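Stop Buying Furniture for the Person You Plan to Be

Opinion
By Magdolna Antal
Thursday, May 23, 2019

When I moved into my apartment on Peritz Street, I bought a dining table that seats eight. I had a plan for that table. There would be dinners twice a month, with people leaning back in their chairs and somebody's coat on the bed. I paid for delivery and I paid extra for the two leaves that make it longer.

I have used the leaves once, and that was to wrap a bicycle. The table takes up most of the room. I walk sideways past it to get to the window.

My view, after nine years of living with that table, is that people should wait much longer than they do before they furnish a home. A month is too short. A year is closer to right. In the meantime they should get by on boxes, boards, borrowed chairs and whatever came with them in the car.

I know how that sounds. An unfurnished home looks like a failure to most visitors, and to most parents. My mother came to see me in the second week and asked if I was in trouble. There is strong pressure to get a place finished, and the stores know it. The big furniture store out on the Skormont road sells whole rooms at one price, sofa to lamp, and will set it all up in an afternoon. You can go from bare floor to finished living room for $3268, before tax, and pay it off in 156 weekly installments. That is three years of payments on a room chosen by someone who has never seen where the light falls in yours.

The trouble is that you don't know how you live in a place until you have lived there. You think you will read in the bedroom, and you end up reading on the kitchen floor next to the radiator. You think you need a desk, and it becomes the spot where mail goes. A temporary setup shows you these things for free. If a box with a board on it turns out to be in the wrong spot, you pick it up and put it somewhere else. A sideboard stays where the delivery men left it.
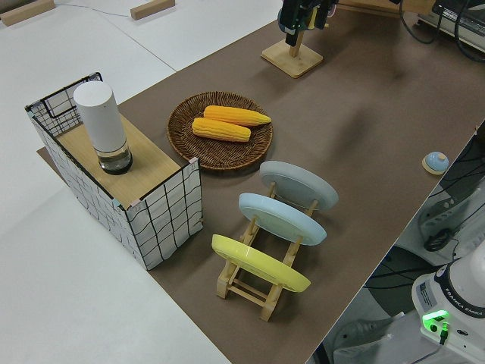 4 min read

My neighbor Taha Bensaid went about it the right way, though he would say he was just broke. For his first winter he had a mattress, a folding chair and a storage box with a plank across it. The plank held a lamp, his dinner and his phone. By spring he knew he wanted a low table by the window and nothing in the middle of the room, where his daughter had learned to walk. He bought the table used. He still has it, and he has never talked about replacing it.

I've heard the arguments against this. Aicha Erraji, who sold furniture at Mendonça for most of her working life, told me I was being unfair to people with bad backs, and she has a point. Nobody over fifty should sit on a crate to prove something. Buy the bed right away. Buy one good chair. If you have children, buy what they need to sleep and eat. My complaint is with everything after that, the console tables and matching nightstands and the thing that goes behind the sofa.

The second argument is that waiting is a luxury, and that cheap sets exist for families who need to fill a place fast. I take this one more seriously. But the families I know who were short of money rarely bought the set. They were given a couch by a cousin and found the rest. The people I know who signed for the full room had decent pay and were embarrassed by an empty corner.

Then there is the matter of getting rid of it. The city dump at Mekel charges by weight for furniture now, and the secondhand shops have stopped taking anything large. I called three of them about my table. One man laughed. The other two told me they had several just like it in the back and could not move them at any price.

I have come to think the empty corner is worth defending. It can hold a drying rack in the wet months and a guest's suitcase when there is a guest. In May I put seedlings in the one I have left, on a tray on the floor.

As for the table, it's still listed. I have dropped the price twice and will throw in the chairs. You would need to bring a van and one other person, and the leaves are in good shape.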